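Home | Manuals | Wall Fittings | Care and Cleaning | Contact

Section 17. Cleaning the Wall Trim and Switch Plate Area

Regular cleaning keeps grease from collecting where the metal trim meets the wall. Residents of Gastham units should use only a soft, clean cloth.

1. Dampen the cloth with plain water and wring it out fully.
2. Rest the free hand flat on the wall, beside the switch plate.
3. Fold the cloth over the fingertips and press it into the corner under the trim.
4. Wipe along the strip in one direction, going lightly over any joint.
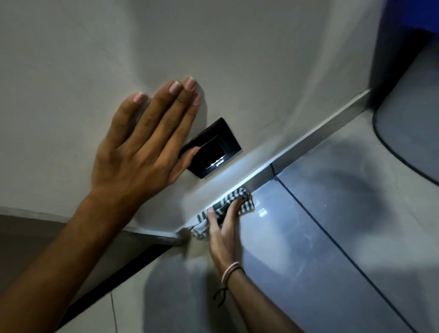 Gastham, 25 December 2024

The illuminated strip near the lower edge of the switch plate may stay lit during cleaning. Its glow on the wall is a useful guide – smears along the trim show up most clearly there.

CAUTION: Do not spray water or cleaner on the switch plate or on the wall next to it. Apply any product to the cloth first.

CAUTION: Do not lean on the rocker panel or pry at the glossy frame. Report a loose plate to Noemi Palumbo, Resident Services, before cleaning.

NOTE: Zekgate cleaner may be used on the metal trim only. Do not use it on the white wall or on the glossy gray panel.

5. Dry the trim with a second cloth.
6. Check the corner for lint and wipe again if needed.

For replacement trim, see Section 38.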